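PANDIK, June 18, 2018 — The members of the Lubis workshop have built a pair of robot arms to deal with the laundry, and the laundry is so far holding its own.

The project, called Plusura by the people who started it in March and "the sock thing" by everyone who shares the building with them, occupies a corner between the drill press and the sink. It consists of two arms on a long black rail, inside a small enclosure with a wood-grain floor. The group's stated goal is a machine that can pick up a single item of clothing from a floor, do something sensible with it and put it somewhere better. The group has not yet agreed on what counts as sensible.

Members put the cost to date at almost $2,000, which was to have been the cost of the whole thing. Another $300 went on parts the group describes as educational, meaning they were ordered in the wrong size. A new washing machine was discussed at one meeting and voted down on the grounds that it would not have taught anyone anything.

The hard part, according to the build log pinned to the workshop door, is the grip. Cloth bends when pushed, slides when pulled and has no corner where a corner ought to be. The log's entries on the subject grow shorter as they go. An early one runs to two pages on friction and finger shape. A recent one reads, in full, "Still cloth."
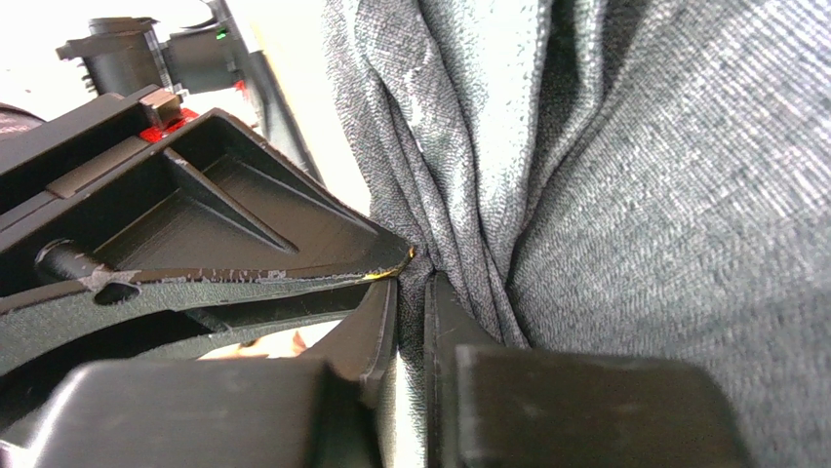
The usual approach is to press the fingers in, gather a fold and close on it before it slips away. Too little pressure and the gripper comes up with nothing. Too much and it comes up with the garment, the next garment and, on one evening the log records with some pride, the hanger.

Wear has been another lesson. The builders had hoped to leave the fingers alone once they were fitted, and now treat them much as other people treat brake pads. The workshop's newsletter, Nasaver, ran an appeal in its last issue for anyone with experience in gripping surfaces. It drew one reply, recommending rubber gloves.

Opinion in the rest of the building is divided. The woodworkers, who gave up the corner on the understanding that it was for a few weeks, have asked for a date. The bicycle repair group has offered its rags as test material and was turned down after an inspection of the rags. A proposal to charge the project for electricity was withdrawn when somebody worked out what the kiln uses.

Clothing for the trials comes from the members themselves, which has made attendance at open evenings something of a commitment. A notice by the door asks owners to reclaim their things once testing is over. It also asks that donated socks be clean, with the word "clean" underlined twice.
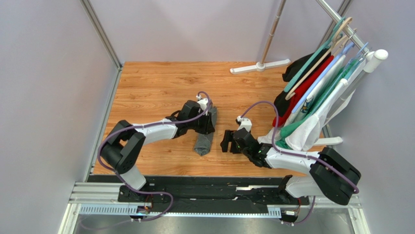

Two arms were thought necessary from the start, one to hold and one to help. Getting them to do both at the same time took up most of the spring. The software has a habit of sending each arm politely out of the other's way until neither is anywhere near the job, a trait several members say they recognize from their own households.

The log lists 730 attempted pickups. It does not give a total for the ones that worked, though a column headed "sort of" has been filled in with care. Shirts are said to be easier to find and harder to finish. Socks are the reverse, and there is a separate page for those that have turned up under the rail.

The group plans to show the machine at the workshop's next open house, where visitors will be able to watch it try a sock of their choosing. Matching the sock to its partner is listed under future work. Folding is on the same list, further down, with a question mark after it.

Open evenings at Lubis are free. Anyone wishing to help with Plusura should bring safety glasses, some patience and a shirt they are not especially attached to. The drill press remains available, but users are asked to reach it from the left.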